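Monday, April 14, 2025

Got in early for once and had the place to myself until ten, so this is going to be a longer entry than usual. Mostly about the big vault box and the long rail, with a bit at the end on the grip coating, which I keep promising to write up properly and then don't.

## Vault box

The Vollham lot sent the tall box back on Friday with a note taped to the top saying it "walks". They're right, it does. I ran at it with a plain speed vault a good few times, hand down on the near third of the lid, and each time the whole thing crept forward a little on its feet. On the concrete at Gratesstead we never noticed, and I suspect that's down to the floor being so rough there. Vollham have that lovely smooth sports hall floor and it slides like a tea tray.

Took the feet off and had a look. The rubber has gone hard and shiny at the front edge, and the two at the back are hardly worn at all, so the box must be tipping forward slightly as the hand goes down. Height to the top of the lid is 1,013 mm, and I had it written down in December as an even metre, so either the new lid is thicker than I thought or I measured it badly in the first place (the second is quite likely, I was cold and wanted my tea).

What I've done:

- swapped all four feet for the softer ones out of the Dunbar spares tin
- moved the front pair outwards as far as the frame allows
- put one sandbag in the bottom, strapped, so it can't roll about

Much happier now. Tried kongs, speed vaults and a rather ugly dash vault, and it stayed where I'd put it. I'd still like somebody heavier than me to have a go before we send it back, and somebody who commits to it a bit more, as I know full well I slow down when I'm testing our own kit.

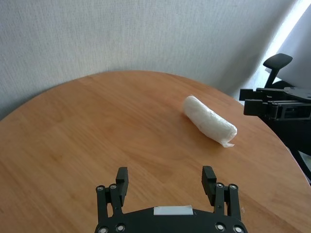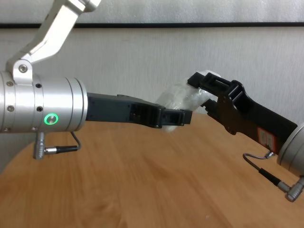
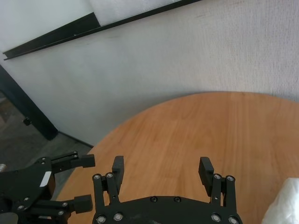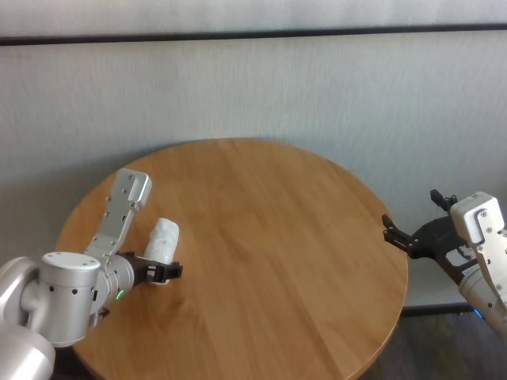
## Long rail

Idris Edwards came over from Voltosbridge after lunch and we did the rail together, which was a real pleasure, he's so patient with this sort of thing. It's the 2,154 mm one, scaffold tube on the low trestles, for balance work and short precisions with the younger group.

His complaint is that it rings. You land a precision on it and there's this great bell note through the whole room, and the little ones find it so funny that they stop landing properly and just stamp on it! We stuffed the tube with offcuts of carpet underlay, pushed down from each end with a broom handle, and it's now more of a thud. Slightly less lively underfoot too. I quite like it, Idris isn't sure, and we agreed to leave it a fortnight and ask the kids.

He also noticed that one trestle has a hairline crack in the paint near the weld. I've rubbed it back and can't see anything in the metal underneath, but I've put red tape round that leg and it isn't to be used for anything above knee height until I've had it looked at by someone who knows welding better than I do. Please don't take the tape off.

## Grip coating

The sanded paint on test panel 2 has now had over 3,000 landings, going by the tally sheet on the door, and it's still biting nicely in the middle. The edges are another story. They've gone smooth in a strip as wide as my thumb all the way along, just where the ball of the foot goes on a precision, so precisely where we'd want it best. I think the roller leaves it thin there. Next batch I'll brush the edges first, let them go off, and then roll the whole face.

Coarser sand was a mistake, by the way. Lovely grip, but my palms after a morning of cat leaps looked dreadful and I had to stop before I'd finished the set. Keep that tin for outdoor steps only.

Still to do: label the new feet, ring Vollham about collecting the box, find the other broom handle (we left it inside the rail, I'm fairly sure).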